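Gundov media library: progress to April
By the Etar project team

We now have 367 albums catalogued, and the tagging is going faster than we dared hope!
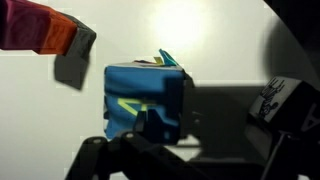

Import and tagging
The new importer reads FLAC and OGG properly, cover art included. Duplicates are down to 35.
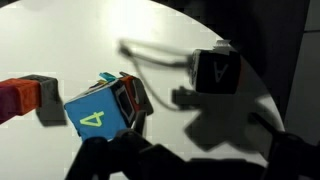
Mondano has tested playlists on five machines and loves the search.

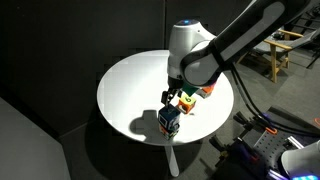

Stacking cubes on the round table

Next we tackle the Ní Mhurchú tapes, 200 in all, and we can't wait to hear them.

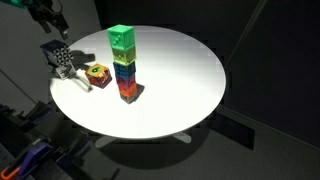 Spending is on budget.

Contact the Etar team | © Etar | Back to top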